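4.2 Hand leveling of the filled pillow
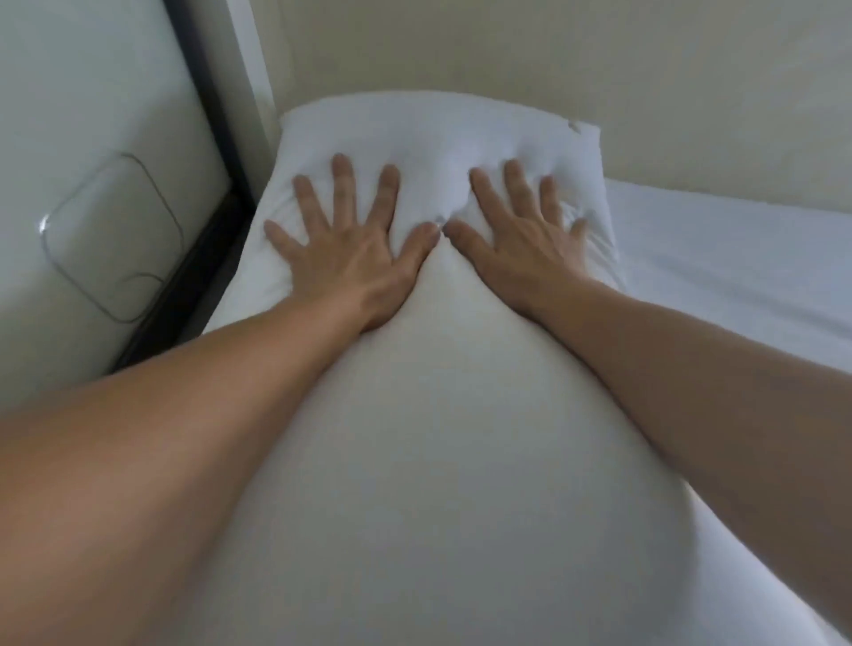
Figure 4. Two-handed leveling of a plain white pillow on a bed. Fingers are spread and the thumbs nearly meet; fabric is gathered into a small fold between them.

Once a pillow has been returned to the bed, the fill is seldom distributed evenly along its length. In the Clarnthorpe lodging records the most frequent remark made by inspectors concerned pillows that were correctly placed but visibly thicker at one end. We therefore treated leveling as a separate step in the bed-making sequence, distinct from shaking and from final placement, and coded it separately in all sessions.

Leveling was defined as any downward or outward pressure applied with one or both open hands to a pillow already lying on the mattress. Pats delivered with a closed hand were coded as plumping (Section 4.1). Strokes whose only visible effect was on the pillowcase, with no displacement of fill, were coded as smoothing (Section 4.3). The boundary between leveling and smoothing was the least reliable in the coding scheme, and the two coders resolved disagreements by reviewing the depth of the hollows around the fingertips. Where the fabric puckered around the fingers, the contact was taken to be leveling. Figure 4 shows a contact of this type, with the hands pressed into the upper part of the pillow and shallow hollows and wrinkles in the case around the fingertips.

The spread hand was the preferred form. Participants who pressed with the fingers held together tended to leave a single deep trough, which then had to be worked out from the sides. Spreading the fingers distributes the load over a wider area and allows the outer fingers to reach toward the long edges, where fill is usually thinnest. The position of the thumbs matters as well. When they are brought close together, as in Figure 4, the cloth between them has nowhere to go and rises into a fold. The fold is harmless in a loose case. In a tight case it can remain as a crease after the hands are lifted, and it was the main source of extra smoothing strokes in the Nalley sessions, which used the closest-fitting cases.

Each session consisted of 10 pillows leveled in succession, with a rest between the fifth and the sixth. Participants were asked to work as they would at home and were given no target time. They were told only that the pillow should look even when viewed from the foot of the bed. Pillows were plain and were presented lengthwise, so that the participant could reach the far end without kneeling on the mattress. More than 300 leveling contacts were coded across the Clarnthorpe and Nalley sessions combined.

Two patterns accounted for most of the material. In the first, the participant began at the far end and drew the fill back in successive presses, finishing with the bulk of the pillow nearest the body. In the second, the hands were placed on either side of the center line and pushed outward at once. The first pattern moved more fill per contact but often left the far end flat, a fault that participants rarely noticed from where they stood. The second was slower and gave a more even profile. Participants with some experience of hotel work favored the second pattern, although the group is too small to support a general claim.

Corners were a recurring difficulty. Fill pressed toward a corner does not stay there unless the case holds it, and the Kitach pillows — which had the softest fill of those tested — lost their corners soonest. Akinola's instruction sheet recommends that the corners be filled by pinching from the outside before any flat pressure is applied. We did not test this order and return to it in Section 6.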